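Makcombe Pottery: Glaze and Care Questions

Answers to what people ask us most by email and at the shop counter.
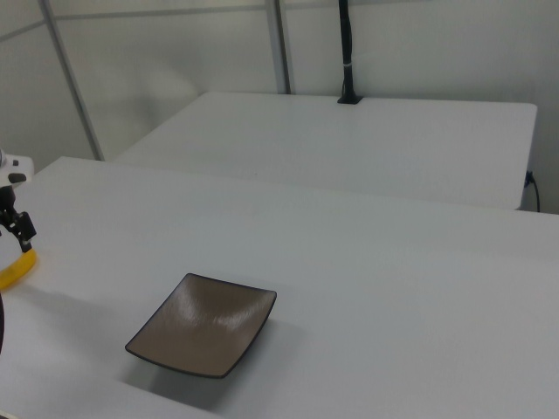

Are your glazes food safe?
Yes. Every glaze on the inside of a Makcombe plate, bowl or dish is food safe and contains no lead. The unglazed foot on some pieces is bare stoneware and is fine on a table, but don't serve food on it. A glossy glaze, like the taupe one inside the square dish, is easier to wipe clean than our satin finishes and shows fewer knife marks.

Can I put them in the dishwasher?
Plates, bowls and mugs, yes. Leave some space between pieces so the rims don't knock together. Anything with gold or a painted signature on the front should be washed by hand.

What about the microwave and oven?
The microwave is fine for everything except pieces with gold. Only the baking line, called Drisolano, is meant for the oven. Put it in while the oven is cold and let it heat up with the oven, to no more than 300 degrees Fahrenheit. Do not use any of our pottery on a burner or under a broiler.

Why does the color differ from the one I bought last year?
We mix glazes in small batches, and the same recipe comes out lighter or darker depending on where a piece sat in the kiln. Thin spots at a rim or corner often fire to another shade. If you are matching a set, send us a photo taken in daylight and Magdolna Kozma will pick the closest pieces on the shelf.

There are fine lines in my glaze. Is it broken?
Lines under the surface that you can't feel with a fingernail are usually crazing. If the piece is ours and less than 2 years old, we will replace it. A line that you can feel on both sides is a crack, and you should stop using the piece for food.

How do I get gray marks off a plate?
Those are metal left by cutlery. Rub them with a paste of baking soda and water, then rinse. Skip steel wool.

Do you take custom orders?
Yes, for place settings and serving pieces. Write to Rehema Rugemalira with the sizes and colors you want. Allow ten weeks. Custom orders for the holidays close before December, and we can't hold a kiln spot without a deposit.

Do you sell seconds?
Only in the shop, on the shelf by the back door. Seconds are not returnable and we don't ship them.

My order arrived chipped. What now?
Keep the box and the padding, take a photo of both, and email us within a week. We will send a replacement or a refund, whichever you prefer.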